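Home | Rooms | Workrooms | Archive | Contact

4 min read

Dried flowers at work: the Kwok rooms

Wednesday, November 4, 2020

I started keeping dried arrangements in offices and workrooms in March, mostly in the old Kwok building, and this gallery covers the vases as they stand on desks and tables. The arrangements are all different heights. The flowers are left alone apart from dusting with a soft brush, and they stay out of direct sun where the room allows it.

The gold vase is tall and plain, a straight cylinder, and it suits the pale table. It picks up the colours of whatever is near it. The flowers are pink, beige, cream and green, all on the muted side.
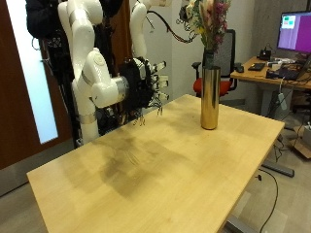
I usually buy stems from Vundier, which sells them by the bunch, and trim them at home. Three bunches fill a vase with a narrow mouth. A wide one needs a handful of filler as well, or the stems lean to one side within a week. Grekora carries metal vases in several finishes. The last one I bought there was $44, and it has held up well. Fingerprints show on anything shiny, so I wipe mine with a dry cloth and don't use polish.

Dried stems never go in water. If a room is humid the paler flowers will darken first, and they are the ones I replace. The rest can stay for a year or longer.

The next set will be from the Utar rooms, where the tables are darker and I have been using plain glass. Those are grey and white arrangements, mostly grasses.

Filed under: Flowers, Offices, Small Changes

Previous gallery | Next gallery | Back to top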